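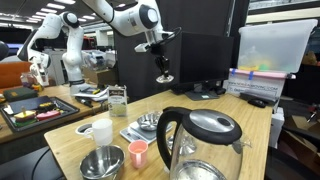 pourover_pete replied, 9:14 pm
Okay but have you tried it with softer water yet? I love green tea as much as anyone here and I still say half of what people call "bitter leaves" is just hard tap water doing its thing!

Home | Forums | Tea & Infusions | Brewing Help | Members

Thread: Sencha at lower temps, a convert reports
Started by mosswater, April

mosswater
Pete, yes! I cut my tap water with filtered and it helped a little, but the temperature was the big one for me. I'd been pouring straight off the boil for years and wondering why my Najafi sencha tasted like spinach. Now I boil, wait with the lid off, and pour when the bubbling is long gone. It's sweet! It's almost brothy! I went through 25 grams in one weekend and regret nothing.

leafcurl
Waiting with the lid off is so vague though. A cheap thermometer would save you a lot of guessing.

mosswater
Fair, but I like the guessing – it's part of the fun, and after a couple of weeks I can mostly tell by the steam.

gongfu_or_bust
Have to disagree with both of you. Leaf amount matters way more. I use 4 grams in a tiny pot, short steeps, pretty hot water, and my Jerkov spring green comes out lovely every time. No thermometer, no waiting.

leafcurl
Jerkov is a pan-fired tea, so of course it can take the heat. Try that with a steamed sencha and get back to us.

gongfu_or_bust
Did it last night with the Sandell one. Second steep was great. First one, okay, I'll give you the first one.

pourover_pete
Ha! Steep one is where the water shows up, too. Somebody please do a side by side with bottled.

mosswater
I'm in. Same leaves, same cup, two waters. I'll use the Stamico since I have nearly a full tin. Will post tomorrow if I can sleep after all that caffeine.

leafcurl
Do the cold brew version while you're at it, overnight in the fridge. So good and zero bitterness.

Contact the moderators | Copyright Tea & Infusions Forum | Back to top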